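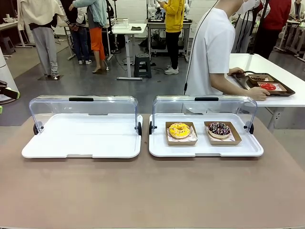 Two Pernex cases with the covers open, and a brown serving tray alongside

Pernex Countertop Pastry Case

Item no. 3161 – sold singly or in pairs

The Pernex is a low display case for donuts, rolls and small cakes. It has two parts: a flat white plastic tray and a clear acrylic cover that tips back on a pivot at each end. Lift the black handle on the top edge and the whole tray is open to you, so a boxed donut can go in or come out without tilting.

The front lip of the tray has a slight curve and wipes clean with a damp cloth. The cover lifts off for washing – unscrew both side knobs first. Use warm water and mild dish soap. Do not use glass cleaner or a scouring pad on the acrylic, and do not put the cover in the dishwasher.

The case is not chilled. Keep cream fillings and custards in the refrigerator.

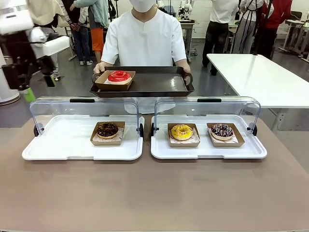

Covers down, with boxed donuts inside and one on the tray

Many shops set two cases side by side and keep one for glazed donuts and one for everything else. Open kraft boxes with low sides fit under the closed cover. If you box your donuts ahead of time, line each box with paper so the glaze doesn't stick.

The dark brown tray is the Ninh serving tray, sold separately. It is rectangular with a glossy finish and has a handle on each short side.

In the carton: tray base, cover with handle, two side knobs, care sheet.

Spare parts: covers and knobs can be ordered on their own. Give the item number with your order.

Delivery: orders leave our Brarnau warehouse within 10 working days. The warehouse is closed for the first week of August.

Returns: 60 days, unused and in the original carton. Covers scratched in use are not accepted.

Page updated May 3, 2026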